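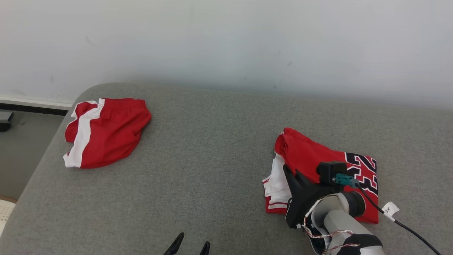 Entretiens - Logiciel et commande

« Le pli, c'est d'abord un problème d'attente »

Chez Dodetti, Leonora Lagman dirige l'équipe qui écrit la couche logicielle du robot à deux bras consacré au linge. Elle a commencé par la planification de trajectoires pour des bras industriels, chez Senwood, avant de passer aux objets souples. Le changement, dit-elle, a été rude.

« Avec une pièce en métal, on connaît la géométrie avant de commencer. Avec un short, on connaît la géométrie une fois qu'il est plié. Avant, c'est un tas. »

Le tas est justement le point de départ de la tâche sur laquelle travaille l'équipe : des tenues de basket, maillot et short, à plier et à empiler sur une assise grise. Les maillots rouges posent une difficulté que les serviettes des premiers essais n'avaient pas. Le tissu brille, et un gros numéro noir cerné de blanc attire l'attention du réseau de perception.

« Le premier modèle prenait le contour du numéro pour un bord du vêtement, raconte Leonora Lagman. Il proposait des points de saisie en plein milieu du 2. Jomar a passé une bonne partie du mois de mai là-dessus. »

Jomar Aquino, chargé de la perception, a fini par séparer deux sorties que le réseau confondait : les bords du tissu d'un côté, les motifs imprimés de l'autre. Il a fallu réannoter 200 images à la main. Les bandes blanches des ourlets ont demandé un traitement à part, puisqu'elles sont à la fois un motif et un bord. « Sur un short rouge à liséré blanc posé sous un maillot rouge, le liséré est souvent la seule chose qui dit où s'arrête le maillot, explique-t-il. Si on le filtre, la pile devient un seul objet. »

La caméra de poignet sert à la fin de l'approche. La vue de tête choisit la zone, la vue de poignet corrige les derniers centimètres. Les deux flux n'arrivent pas à la même cadence, et l'équipe a longtemps sous-estimé ce décalage. Un retard de 46 millisecondes entre les deux suffisait à faire refermer la pince à côté du pli.

« On avait un joli modèle et un horodatage faux, résume Leonora Lagman. On a d'abord réentraîné le modèle, évidemment. Trois fois. Ensuite quelqu'un a regardé les horloges. »

Depuis, chaque image est datée à la capture et le contrôleur refuse toute correction fondée sur une donnée trop ancienne. Le bras ralentit, attend l'image suivante, puis reprend. Vu de l'extérieur, cela ressemble à une hésitation, et des visiteurs ont demandé si le programme était bloqué.

La commande en force a été confiée à Majdi Fakhoury. Poser les doigts de la pince sur une pile sans la faire glisser demande un effort vertical faible et constant, que le bras ne mesure pas directement. Le logiciel l'estime à partir des courants moteurs. « L'estimation est bruitée, surtout à basse vitesse, dit-il. On filtre, donc on prend du retard, donc on appuie un peu trop longtemps. Sur une assise rembourrée, c'est pire : le support s'enfonce aussi, et on ne sait pas bien ce qu'on comprime. »

Il a essayé un modèle explicite de la raideur du support, puis l'a retiré. La version en service se contente d'un seuil, réglé par type de surface dans un fichier de configuration. Leonora Lagman l'assume. « Le modèle était plus élégant. Le fichier, on peut le corriger en deux minutes entre deux essais. »

Au-dessus, le planificateur de tâches, que l'équipe appelle Juvis, découpe le travail en trois étapes : étaler, plier, empiler. Chacune peut renvoyer à la précédente. Un coin de tissu qui remonte sur le dessus de la pile pose une question que le programme tranche encore mal - faut-il le lisser sur place ou tout reprendre ? Pour l'instant, un seuil de hauteur décide.

« On relance trop souvent l'étalage, reconnaît-elle. Une personne tapoterait le coin et passerait au vêtement suivant. On a enregistré des démonstrations de ce geste, mais la politique apprise tapote aussi les piles qui n'en ont pas besoin. »

L'outil de relecture des essais est devenu le logiciel le plus utilisé de l'équipe. Il affiche côte à côte les vues, les efforts estimés et l'étape en cours, et permet de rejouer une décision avec une autre version du planificateur. Leonora Lagman regrette de ne pas l'avoir fait écrire plus tôt. « Pendant des mois, on discutait de mémoire. Chacun avait vu un essai différent. »

La prochaine version doit traiter les vêtements retournés sur l'envers. Les annotations sont en cours.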